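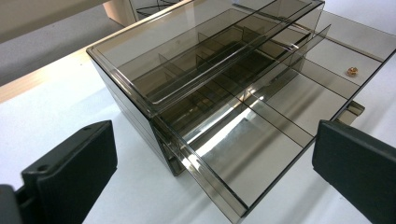
## Dundport repair room to open four evenings a month from May

The repair room above the old ticket office in Dundport will open four evenings a month from May, up from one, after the town council agreed to extend its lease on the upper floor.

The room has been run by the Grusideck workshop group for the past four years. People bring in broken household goods and mend them at a shared bench, with help from whoever is on duty. There is no charge for using the bench. Visitors pay for any parts they take and can leave a donation towards the heating.

Demand has outgrown the single evening. Over the past year the group logged 600 items through the door, and on busy nights people were being turned away by seven o'clock. Lamps and kettles make up the largest share, followed by clothing, radios, bicycles and small pieces of furniture.

Under the new arrangement two of the four evenings will be general sessions, open to any item that one person can carry up the stairs. The third will be kept for textiles, with three sewing machines set up along the window wall. The fourth will be for electrical goods only, and everything mended that night will be safety tested before it goes home.

The group says splitting the sessions should help with noise as well as queues. Sewing and drilling have shared the same table until now, and several regulars had asked for them to be kept apart.

The lease extension covers the main room, the landing and a store cupboard which the council had been using for election signs. The signs have gone to the depot on the harbour road. Shelving has been put up in the cupboard and will hold finished repairs waiting to be collected. Anything left there for more than two months will be passed on to the Clundunell reuse shop.

## Parts and small stock

The workshop group has also changed the way it handles spare parts. Most were previously bought one at a time, after the visitor had been seen, and a simple job could take three visits. A stock of common parts will now be kept in the room. It includes fuses, plug tops, cable clamps, zips, buttons, brake pads and a range of screws and threaded inserts for stripped holes in plastic casings.

Stripped holes are a frequent fault in the items brought in, particularly in vacuum cleaners, food mixers and toys which have been opened more than once. The screw no longer grips and the casing will not close properly.

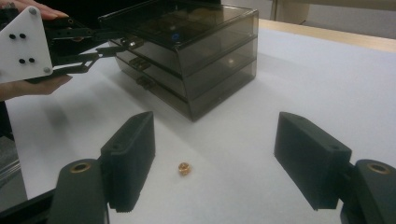
Parts will be sold at cost and paid for at the desk by the door. A price list will be pinned up beside the sign-in book. Visitors who already have the right part are welcome to bring it, although those coming to an electrical session are asked to keep the packet so that the rating can be checked.

A grant from the Tlapale fund will pay for the first year of stock and for a second portable appliance tester. The existing tester has to be sent away for calibration each winter, and electrical repairs have stopped while it was gone. With two in use, one can be sent off at a time and the sessions can carry on.

## Booking and access

Booking will be introduced for the electrical evenings, with 23 places at each. The other three sessions will stay as they are, with visitors seen in the order they arrive. Booking opens at the start of each month, at the desk or by telephone. Those without a telephone can ask for a form at the library.

Doors will open at half past five and the last item will be accepted at eight. The room closes at nine. The group asks people not to leave goods on the stairs before opening time, after complaints from the dental surgery on the ground floor.

There is still no lift. The council looked at fitting one as part of the lease talks but found that the stairwell is too narrow. Anyone who cannot manage the stairs can ring the bell at the side entrance, and someone will come down and take the item up. A table and two chairs will be put in the side passage for those who want to wait there.

The group will not accept microwave ovens, petrol-driven tools, gas appliances or anything that has been in a fire. Mattresses and large upholstered furniture are also refused. Televisions can be looked at on general evenings, but only for faults with the stand, the remote control or the outer cable.

Bicycles will be seen in the yard while the evenings are light and will move indoors in the autumn. There is space for two at once, so owners may be asked to wait or to come back later in the evening. Electric bicycles can be brought in for work on the brakes, tyres and gears, but the battery has to be left at home.

Children are welcome at all of the sessions but must be with an adult. Soldering irons and sewing machines can be used by over-12s once they have been shown how.

The council will review the arrangement after the first year. The rent for the upper floor is unchanged for that period, and the group will pay its own electricity bill through a separate meter fitted last month.

Bus services to the harbour stop, which is a short walk from the old ticket office, run until ten. Parking in the square is free after six.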